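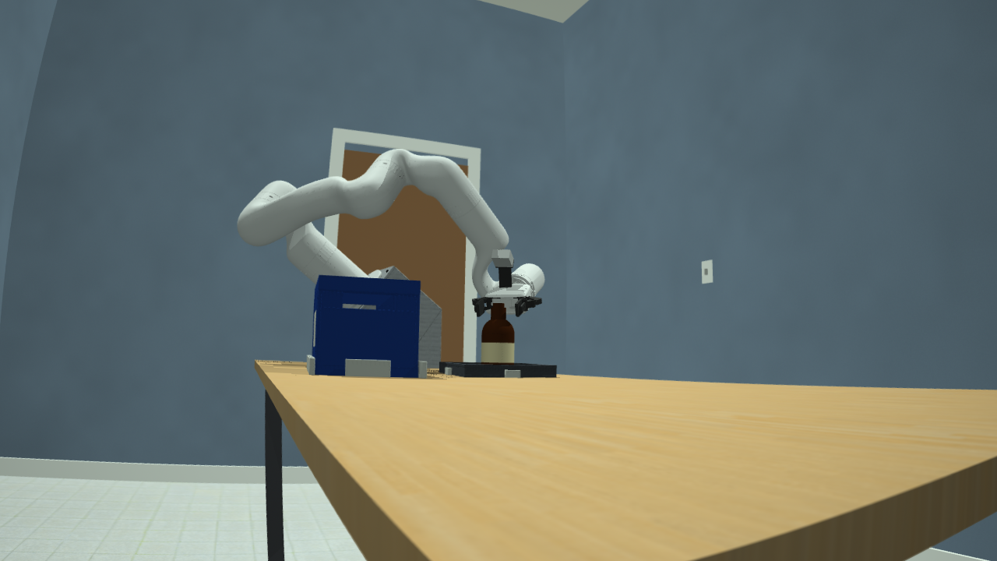 Lucian Ciobanu's answer, when he was asked whether a sleep diary tells you anything about sleep, was that it mostly tells you who owns a pen. He has agreed to help run this study anyway, and we are glad of it.

The Sultside Sleep Study is looking for adults in Zostcombe and Porkavdale who work rotating shifts and are willing to write down when they sleep for 4 weeks. We want 147 people. We had over 899 expressions of interest in February, most of them from people who work nine to five and wanted help with snoring. We can't help with snoring.

What we are testing is a claim. The Dinu method, now being sold to hospitals, mills and trucking yards, says that shift workers who follow a fixed wind-down routine fall asleep sooner. Maybe they do. The evidence we have been shown so far is a brochure and a number of satisfied managers, none of whom work nights. We would like to see what happens when the people on the roster fill in the forms.

You may be suitable if you
are 18 or older
have worked rotating shifts for at least 2 years
are not taking prescribed sleep medication
can read and write English well enough to keep a diary

Half of you will be given the routine and half will be told to carry on as usual. You don't get to choose, and please don't ask the interviewer to swap you. People in the second group can have the routine materials afterwards, for whatever they turn out to be worth.

You'll come in for an interview at the start and another at the end, and keep the diary in between. Leave blanks if you forget a day. A blank is far more use to us than a row of eights filled in at the kitchen table the night before your appointment -- we have read a lot of those.

We pay travel costs and an honorarium for each interview. Nothing is paid by the makers of the method, and they will not see the results before you do. Your employer won't be told whether you took part.

We make no promise that you'll sleep better. If somebody at your work has told you otherwise, they didn't hear it from us.

To apply, phone or drop in to the Sultside front desk and ask for the shift work form. Applications opened on May 16, 2026 and close when the places are filled.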